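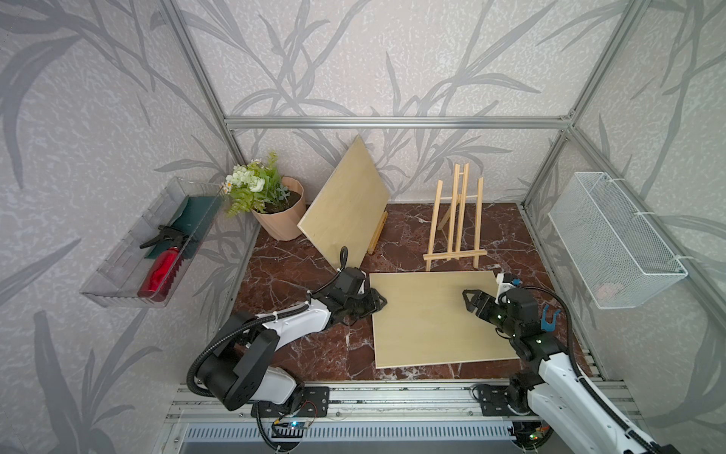
The two-arm cell at the Skeneo open day, with the boards and the small easel.

Jurnau wrote:
I visited the open day on 04/09/2020 and I want to share my notes. The cell I liked most had two white and black arms on one rail. The task was to handle thin boards and a little wooden easel. A woman from the staff told us they had recorded 400 runs with this easel since January. I stayed at the glass for more than 2 hours, so I missed the talk about welding.

The hall was crowded, and the tea was free. You must register at the gate, and this took me longer than the bus.

Venter wrote:
Thank you for the notes. I was there too, but I am less impressed. Did they say how many of the 400 runs were good? I asked two times and got only a brochure. For me a demonstration without a success rate is a show.

Jurnau wrote:
I did not ask this, sorry. But I don't agree that it is only a show. A light object made of slats is difficult to grip – you have many edges and not much flat surface. I add one view from the wrist camera, with the fingers on the wood. 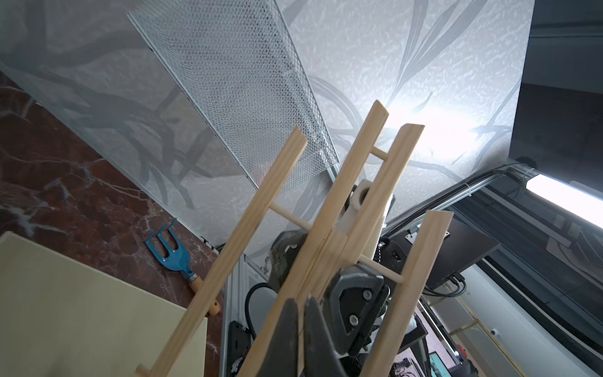 Homness wrote:
Slats are not so difficult if the part always starts in the same place. I would like to see a visitor move the easel 100 mm and then they press start. At our plant this small change was enough to stop everything.

Venter wrote:
Exactly my point. Seat 205 in the talk was mine and I asked about this also. The answer was "next year".

Jurnau wrote:
Fair. I will write to Skeneo and ask for both numbers, with the easel moved and not moved. If they answer, I put it in this thread.

Homness wrote:
Please ask also about the finger pads – how often do they change them?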